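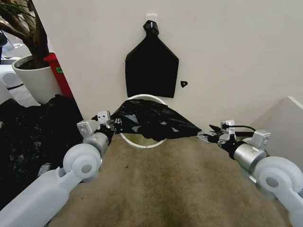 A black liner going over a round white bin.

Trash Bins and Liners: Frequently Asked Questions
Sikora Residences, Jundale and Hinuvbridge

What size liner fits the round bin in my apartment?
The round white bins take the 27-quart liner. The square kitchen bins in the Hinuvbridge building are taller and need the next size up. Liners for both are sold at the front desk.

How much are the liners?
A roll costs 195 cents at the desk and is added to your monthly statement. You can also buy your own. Any brand is fine as long as the bag is long enough to fold over the rim.

How do I put in a new liner?
Shake the bag open first. Hold it by two opposite sides, lay it across the top of the bin, and pull the edge down over the rim all the way around. Push the middle down to the bottom with your hand and let the trapped air out along one side. If the bag balloons back up, lift one edge and press again.

I can't get the bag open. Which end is the top?
The sealed end has a straight line pressed into the plastic. The other end is the opening. Rub it between your fingers until the two layers separate — slightly damp fingers help.

The liner keeps slipping into the bin. What can I do?
Gather the slack at one side, twist it, and tie a small knot just under the rim. A bag that is too wide will slip no matter how it is folded.

Can black liners be used for recycling?
No. Claka, our hauler, does not accept recycling in black bags. Carry recycling down loose or in a paper bag and empty it into the blue carts.

Where should the bin go?
Anywhere on the floor that is clear of the baseboard heater. Against a wall is fine, on carpet or on hard floor. Keep it out of the hallway and off the balcony.

Can I throw out potting soil and dead plants?
Small amounts, yes. Let the soil dry and double the bag, or it may split when you lift it. For anything heavier than a small houseplant, use the yard waste cart behind the Jundale building. That cart goes out from May until the first frost.

May I put a hook on the wall above the bin?
Adhesive hooks are allowed. Nails and screws are not. Remove hooks slowly when you move out — pull the tab straight down along the wall.

My bin is cracked. Do I have to pay for a new one?
Bring the old one to the desk and we will swap it. There is no charge for the first replacement. After that it is $65 for the square kitchen bin with the lid, and the round bin is free.

Last updated 4 August 2026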